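My mother always said that dark clothes should be folded last, and in July 2024 I finally understood her. I had 30 pieces to put away, and the black ones took me nearly as long as all the others together. On black cloth I cannot find the seams, so I fold it wrong and begin again.

Dark fabric on the white table, and two closer views of it:

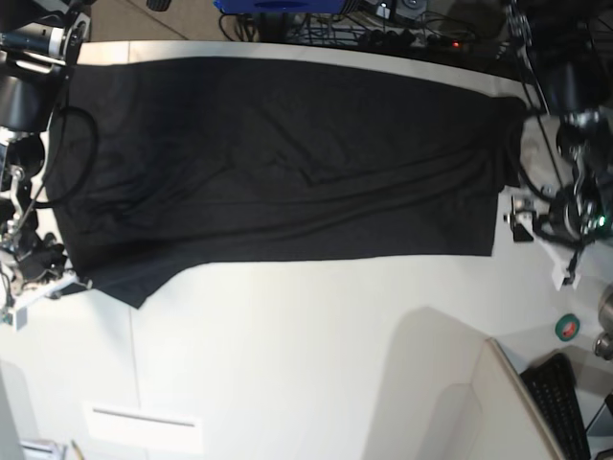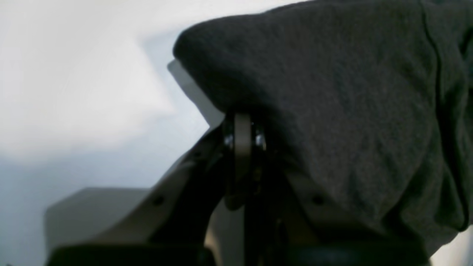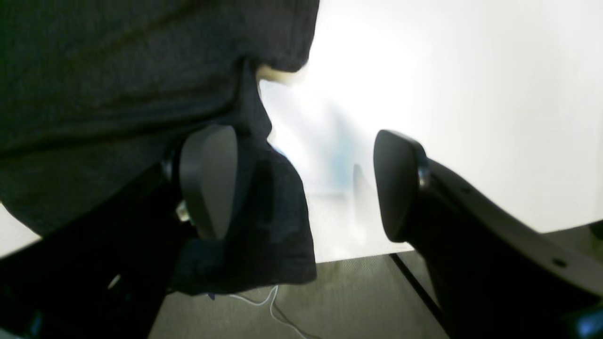
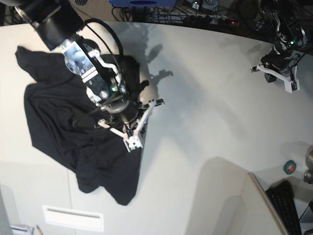

My friend Rohani says I should roll everything and stop worrying. I tried it in June, but my drawer is too shallow for rolls and it did not close.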